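Speaker notes - "The cutter from Perkstead", Saturday talk, 18/02/2023

Start without the microphone if the room is small enough. Thank Meenakshi Kushwaha for asking me, and say straight away that I'm a pattern cutter by trade and I never studied history, so go easy on me at the end!

Right, Ravindra Garg. Ask for hands up - who has worn one of his coats? Then who had a mum or an auntie who wore one? I expect the second lot will be bigger. He came to Perkstead at the age of 8 and learned to sew on his aunt's kitchen table, mostly hems and school trousers. By the time he got his first proper job, in the cutting room at Grunport, he could look at a person's shoulders and chalk a sleeve without measuring. I've been at this most of my working life and I still can't do that.

(Slow down here, I always rush this bit.)

The Grunport years. Long days, low pay, and his name on nothing. He drew the wrap coat on the back of a delivery note and the firm sold 1000 of them in one winter. He got a small bonus and a handshake. Read out the bit from his letter to his sister, the one about seeing his own collar go past on the bus. Wait for the laugh, then carry on.
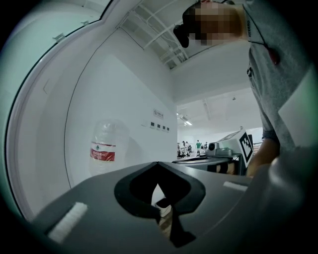 White curved wall panel, left.

Then Thaweesak, the little label he set up with two friends from the cutting room. Five people in one rented floor, and the first show in August with all the windows open. There were 153 chairs and people still stood along the back. Talk about the colours - mustard lining inside a plain navy coat, that hot pink piping - and how he wanted the nicest part of a coat to be the part only the wearer knew about. I love that. I've pinched it more than once.

Pass round the sleeve now. Ask people to turn it inside out and look at the seam, and remind them about the pins.

If there's time, do the Kestberg story (the missing trunk, and the models going on in their own shoes). If we're running late, skip it and go straight to his teaching. He taught evening classes in Perkstead right up until he retired, and I was in one of them. He unpicked my first jacket in front of everybody and then helped me put it back together.

Questions. Meenakshi has the sign-up sheet for the cutting workshop, so point people her way before they get their coats on.

Contact | Copyright 2023 | Back to top
We use cookies to make this site work. Accept | Manage settings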